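Código 258: la pinza de mano no cierra del todo

Esta guía sirve para las pinzas de mano Flikton con dos dedos y pivotes a la vista. El fallo se nota así: se aprieta la empuñadura, los dedos avanzan y se paran antes de tocarse. El registro guarda el código 258 y el objeto se cae al levantarlo.

Antes de empezar

Desconecta el cable y deja la pinza sobre una mesa. No metas los dedos entre los brazos mientras haya corriente — el resorte puede soltarse de golpe. Necesitas una llave hexagonal de 2 mm, un paño sin pelusa y alcohol isopropílico.

Pasos

1. Mueve los brazos a mano, despacio. Si uno va más duro que el otro, el problema está en su pivote.

2. Afloja el tornillo del pivote un cuarto de vuelta. Limpia alrededor. Con peluches y ropa de cama se acumula fibra muy fina que no se ve hasta que se desmonta.

3. Vuelve a apretar hasta notar resistencia y para ahí. Kjell Grønli apretó de más en su primera reparación y dobló la arandela.

4. Revisa las puntas. Si una gira sobre su soporte, cámbiala.

5. Conecta el cable y recalibra: abre al máximo, espera 6 segundos, cierra al máximo. La lectura en reposo debe quedar por debajo de 1063.

6. Prueba con algo blando y luego con algo rígido, como el borde de una caja.

Si se usan dos pinzas, repite todo en la segunda aunque no dé error. En Fistdale, Bendik Eklund arregló solo la derecha y perdió las tomas de un domingo entero por la izquierda.

Si el código vuelve a salir, no sigas grabando. Anota la lectura y manda la pinza al taller.
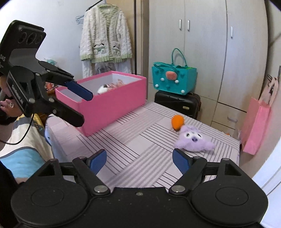 Foto: Viltance / Taller de pinzas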